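From: Flurina Plattner
To: equipment list
Subject: Re: gripper order for July

Nusrat Baloch wrote:
> I have 2 quotes for the hand-held grippers, one from Hostar and one
> from Voselgate. Hostar is cheaper per unit but the finger pads are
> extra. Can someone tell me how many spare pads we need before I
> send this to Lucrezia? Also, do we still want the second charger?

Nusrat,

Please put down 46 pads. We have 43 left from the last order, but most are the older size and don't fit the new arms. Chopsticks and other thin items are hard on the pads, and the household tasks on the summer list have a lot of those.

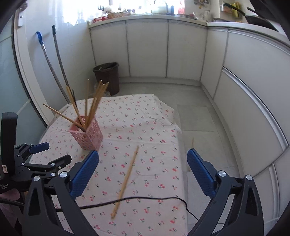 I would go with Hostar if they will hold the price through July. Ask them to list pads and pivot screws as separate lines. Last year they were bundled and we couldn't reorder one without the other.

Cables should be their own line too. Elif wants longer ones for the kitchen work, and she would like them braided. The thin ones can stay as backups.

Skip the second charger. Table props (chopsticks, holders, cloths) can come out of the small purchases budget, so leave them off the quote.

Shipping goes to the Dretamham address. The Joshi room has no one to sign for boxes before noon.

Flurina

Comments (3)

Morena Fontana
Does the Hostar price include the mounts? Voselgate's did when I asked.

Nusrat Baloch
Mounts are included, clamps are not. I'll add 2 clamps.

Lucrezia Pellegrini
Fine with me. Send the final total by 4 pm and I can get it in with the rest.

Reply | Report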